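Dishwasher on second floor stops mid-cycle, drain fault
Status: Resolved
Opened by: Larysa Melnychuk
Assigned to: Nana Dogbe
Location: Flesley building, kitchenette

Larysa Melnychuk
The Usta undercounter dishwasher stops 29 minutes into the normal cycle. The drain light blinks, the pump hums, and water stays in the bottom of the tub. Turning it off at the wall and back on clears the light, but the next cycle stops at the same point. The short cycle finishes. Detergent is the same brand we used all winter.

Nana Dogbe
Checked Saturday morning. Filter basket removed and rinsed, light grease only. Sump clear. Pump impeller turns by hand. Ran a manual drain with the hose in a bucket and got full flow, so the pump is fine. The restriction is downstream – either the hose, the air gap or the connection under the sink.

The hose runs behind the cabinet and joins the sink tailpiece below the counter. I have not pulled the machine out yet.

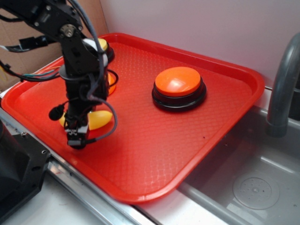 Rahel Kofler: we had the same fault on the third floor in June, and it was the knockout plug in the disposer inlet. It had been punched through but never fished out, and it swung shut under flow. Worth looking there before you move the machine.

Nana Dogbe
Disconnected the hose at the disposer. No plug in the inlet. Found a kink in the hose some 39 inches from the pump, where it passes through the cabinet wall. The hole has a sharp edge and the hose had flattened against it. The short cycle uses less water per drain, which probably explains why it got through.

Replaced the hose, widened the hole and fitted a rubber grommet. Added a high loop with 2 clamps. Normal cycle completed twice with no fault light.

Larysa Melnychuk
Ran a full load after lunch. Finished normally, tub empty. OK to close.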